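Ernomport 共同工房 チケット管理
件名:キッチン台のアーム、タオルをつかみ損ねる/グリッパーが途中で力抜ける
状態:解決(経過観察つき)
優先度:中
報告:Norbert Hajdu
担当:Zoila Villanueva
関係者:Dayana Benavides、Rosaura Huanca
登録:2021年1月16日
分類:アーム本体/グリッパー/配線

症状

たたんだタオルをつまんで持ち上げる動作。11回やって9回空振り。指は閉じるのに布が入ってこない。たまに入っても、持ち上げる途中でグリッパーのサーボがエラー吐いて脱力、タオルがぽとり。再起動すると何事もなかったように動く。

鍋の取っ手とヘラの柄は問題なくつかめる。だめなのは布だけ。なので最初は布のせいだと思ってた。緑のタオル、けば立ってて指の間ですべるのかと。別の雑巾でも同じだった。

動作スクリプトは先週のまま。変えた覚えなし。変わったのは手首のブラケットを締め直したことくらい(Dayanaが緩みに気づいて増し締め)。

環境

アーム:自作、上から吊り下げ。サーボは Stedent のバス式、デイジーチェーン
グリッパー:平行二指、サーボ一個
制御:Devadiga の制御基板+工房のノートPC
電源:Veltness の安いほうのやつ(棚の奥にあったもの)
台:おもちゃのキッチン、天板は木目。手前に透明アクリルの縁つき
置いてるもの:タオル、鍋、ヘラ、おもちゃの食べ物

再現手順

電源入れる、原点出し。タオルを四角くたたんで天板に置く。スクリプトの「towel_pick」を実行。アームがタオルの真上に来て指を開く、降りる、閉じる、上がる。閉じたあと指の間に布があるか見る。これだけ。

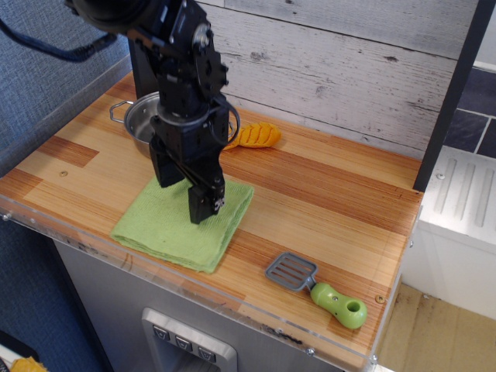 タオル上での待機姿勢、指は開いた状態

経過

Norbert
まず疑ったのは電源。グリッパーが脱力するのは電圧落ちかと思って、アームを動かしながらテスターで端子を見る。手首側で少し下がるけど、エラーになるほどじゃない。工房のいい電源を借りてつなぎ替え。症状変わらず。電源は白、と書きたいけど一応保留。

次、通信。サーボのログを全部出す。パケット落ちなし。エラーの中身は過負荷だった。電圧でも温度でもなく過負荷。ここで担当をZoilaに渡します。自分は今日もう帰る。

Zoila
引き継ぎ。過負荷の件、指の閉じ目標値が2000になってる。これ空で閉じきる位置より奥です。物がなくても機構の端に押し付け続ける設定。鍋の取っ手みたいな硬いものだと途中で止まって、動作もすぐ次に進むから過負荷まで時間がかからなかっただけかも。布だと薄いので端まで行く、そこで踏ん張る、時間切れで脱力。筋は通る。

目標値を浅くしてトルク制限も下げた。脱力は止まった。空振りは相変わらず。つまり別々の不具合がふたつ重なってる。

Dayana
すみません、手首のブラケット締めたの私です。緩んでたので六角で締めただけで、サーボホーンは外してないです。ただ締めたら指先の高さが前より上がった気はします。測ってないです。

Zoila
測ってください!指先から天板まで、スクリプトの最下点で。

Dayana
測りました。教示したときのメモより8 mm高いです。タオルのたたんだ厚みを考えると、指が布の表面をなでて閉じてるだけだと思います。そりゃ空振りしますね。鍋の取っ手とヘラの柄は立体だから多少高くてもひっかかる。

Zoila
それだ。緩んでたぶん手首がお辞儀してて、そのお辞儀した状態で教示してたってことか。締めたら正しい姿勢に戻って、教示のほうがずれたと。

Rosaura
横からごめん。ケーブルも見たほうがいいです。上のほうで大きく輪になってるやつ。肩を回すと輪がつっぱる姿勢があって、手首が引っ張られるかも。前に別のアームでそれやって半日つぶした。結束バンドの位置を一つ上にずらすだけで楽になるはず。

Zoila
見ました。輪の余りは今の可動範囲なら足りてる。ただ、細いほうの線が指のそばまで降りてるので、そっちのほうが気になる。降下中に何かに触りそう。テープで仮止めした。ケーブルは今回の原因ではない扱いにしますが、結束はRosauraの言うとおりに直す予定。

教示やり直し。アームのトルクを切って手で姿勢を作る。指先がタオルを軽く押しつぶすところまで下げる。布は少し沈むので、表面に触れた位置を最下点にすると浅い。押し付けたときに手首が負けないかも確認。

一度目、下げすぎて天板をこつんとやった。天板に傷なし。指のほうも大丈夫。少し戻して保存。

二度目、指の向きがタオルの辺に対して斜め。これだと片方の指だけ折り目に入る。手首を回して合わせた。

三度目でまともな姿勢になったので、そのまま教示点として上書き。古いほうは「towel_pick_old」で残してある。消さないで。

ついでに手前のヘラとの干渉も確認。タオルのすぐ前に置くと、降りる経路によっては柄に当たりそう。一回上でまっすぐ止まって、そこから垂直に降りるように中継点を足した。遠回りになるけどこのほうが安心。

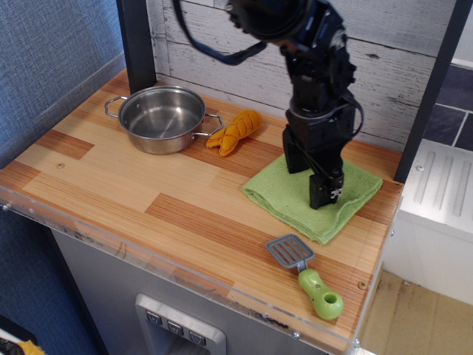 試験結果

新しい教示点+浅い閉じ目標で連続運転。空振りなし。脱力エラーも出ず。たたみ方をわざと雑にしてもつまめる。丸めて置くと失敗することがあるけど、それは元々対象外なので今回は見ない。

タオルの位置を左右にずらしたときはまだ弱い。固定座標で動いてるので当たり前。位置合わせは別チケットで。

鍋とヘラの動作も念のため回した。こっちは教示をさわってないのに、ヘラの柄のつかみが前より端に寄ってる。手首の高さが変わった影響がそのまま出てる。つかめてはいるけど教示し直したほうがいい。

おもちゃの食べ物は試してない。時間切れ。

Norbert
朝来て読みました。はやい。自分の手元でも towel_pick 回して成功しました。電源は元のVeltnessに戻していい?いい電源は旋盤の横で使いたい人がいるので。

Zoila
戻していいです。戻したあとにもう一回だけ連続運転お願いします。電源が白かどうか、まだちゃんと確認してないので。

Norbert
戻しました。連続運転、エラーなし。電源は白で。

原因(まとめ)

ひとつめ。手首ブラケットの緩みに気づかず教示していた。締め直しで指先が上がり、布に届かなくなった。
ふたつめ。グリッパーの閉じ目標値が閉じきり位置より奥で、薄いものだと端に押し付けて過負荷。値はスクリプトの雛形からコピーしたもの。誰が最初に書いたかは不明、もういいです。

対応

手首ブラケット締結、ねじゆるみ止め塗布(中強度。強いほう使わないで、外せなくなる)
towel_pick 再教示、降下前の中継点を追加
閉じ目標値とトルク制限の変更、雛形のほうも修正ずみ
指先のそばの細い線をテープで仮止め

残り

ケーブルの結束位置を上へ → Zoila
鍋、ヘラの再教示 → Dayana
原点出しのあとに指先の高さを確認する治具、ブロック一個でいいので作る → Norbert
ねじに合いマーク入れる。白ペン、工具箱の二段目にあるはず → だれか手の空いた人

コメント

Rosaura
合いマーク、やりました。手首と肘だけ。肩は脚立がいるのでまた今度。白ペンもうかすれてるので買い足しおねがいします。

Dayana
ヘラの再教示おわり。鍋は取っ手が左右に出てるので、どっちを持つかで経路が変わります。左でやってますが、右のほうがいい人いたら2月の作業会までに言ってください。なければ左で確定しまうs。

Zoila
左でOK。テープ仮止めのとこ、粘着が弱くてもう浮いてきた。スパイラルチューブに変えます。それ終わったらこのチケット閉じる。

Zoila
チューブ交換ずみ、結束も上にずらした。肩を端から端まで振ってつっぱりなし。閉じます。再発したらこのチケットを再オープンで、新規は立てないでください。ログは共有フォルダの gripper_log に入れてあります。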